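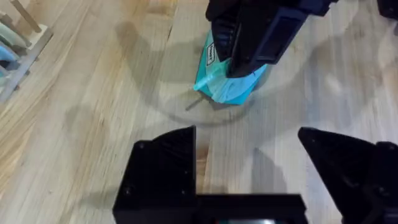 Re: Oiling a tabletop before winter, yes or no?

plankton_bay
Top is pale softwood, bought secondhand in September. Seller swore it had been finished with Oltevent hard oil. Water beads for 4 minutes and then gives up, much like me. Do I sand it all back or slap another coat on and hope?

mugwort
Another coat. People on this forum sand things the way other people check their phones.

greywether
Strong no from me. If you don't know what's under there, you're gluing new trouble to old trouble. Go over it with 120 grit, vacuum, wipe, then oil. I did my Yorath bench that way and it has survived two teenagers and a fondue.

mugwort
The teenagers I believe. 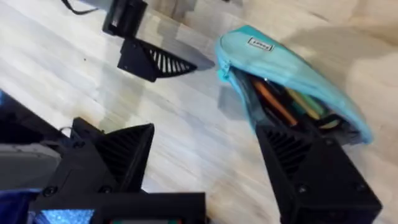
I also think 120 is far too rough for a top that's only a bit thirsty. You'll spend a weekend making scratches and the next one removing them. Rub it with a gray pad, put the oil on thin, and wipe it off after a quarter of an hour. If it's still sticky by breakfast, you used too much – everybody uses too much.

plankton_bay
How thin is thin? The can says "sparingly," a word I have never once obeyed.

greywether
Thin enough that you feel cheated. And lay the rags flat outside to dry, please. Oily rags in a heap can catch fire by themselves.

mugwort
On rags we agree. Mark the calendar.

plankton_bay
OK, so what about Ziltero wax on top? The guy at the store was very keen on it. He was also keen on a 563 dollar sander. 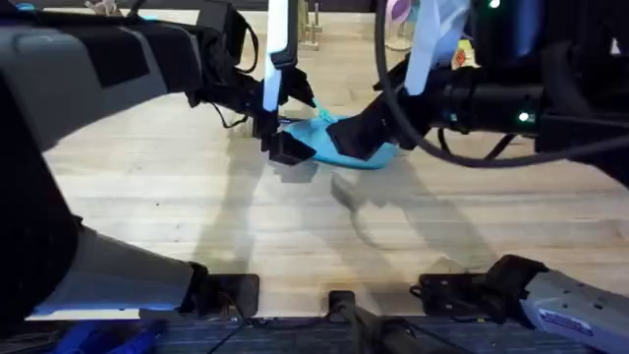

Gwawr Ruddock
Skip the wax. It looks lovely until the first hot mug, and then you have a ring, and the next coat of oil won't go through it without a fight. I've stripped wax off three kitchen tables and complained through all of them. On the sanding I'm with greywether, but try a patch on the underside first.

mugwort
Outvoted by the sanders again.

plankton_bay
Fine, underside patch tonight. Half pad, half 120. Will report back if I can still lift my arms.

greywether
Label which half is which. Ask me how I know.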